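Notes for the Nimgate talk, July 20, 2018
Slot is 10 minutes plus questions. Don't rush the first slide like last time!

Opening
Hi everybody, thanks for sticking around after lunch. Say what I do: I test arm kits for small shops that want one robot and can't hire a robot person. So everything today is from the buyer's side. I paid for the rental, Illasik didn't sponsor this, and they haven't seen my slides.

Slide 2, what's in the box
The Atell kit is an arm, a black gripper, a controller and a software license. Setup took me an afternoon, and most of that was me hunting for the right bolts (they were taped under the foam, so look there first). The manual is good up to the chapter on grip force and then it gets thin. Hold up the manual here, let them see how skinny it is.

Slide 3, why I use kitchen stuff
Blocks are boring and every arm can pick up a block. I want round things with parts that hang off them, because that's what my customers handle. A teapot is great for this. The body is curved, the lid is a separate problem, and whatever dangles off the spout changes how you plan the move. Ask the room who has a product with a dangly bit. Wait for hands.

Slide 4, numbers
I ran 100 lifts with the pot over a bench. 7 drops, all from low height, and 3 of those came right after I changed the finger angle myself, so I'm partly to blame and I'll say so. Compare with the Onishi kit I talked about in the spring: fewer drops, but it took me nearly twice as long to teach it a new object. If you swap products every week, that matters a lot more than the drops do.

Slide 5, gripes
The tablet app logs you out if you walk away. Spare finger plates are only sold as a full set, which is annoying when you've scratched one. Support answered my emails quickly and politely, but they sent me to the same help page twice. Skip this slide if I'm running over.

Slide 6, would I buy it?
For a shop with lots of odd shapes, yes, I'd rent it first and then buy. For one product all day long, get something cheaper. The new firmware is due in September and I'll rerun the lifts then.

Last slide, leave it up during questions
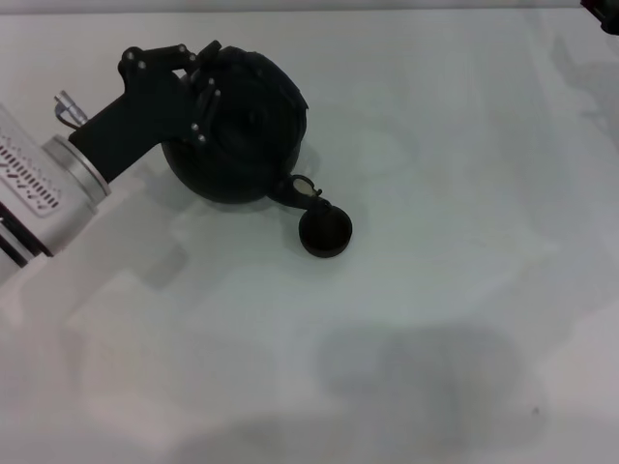 Slide 7: Gripper around the teapot, strainer hanging from the spout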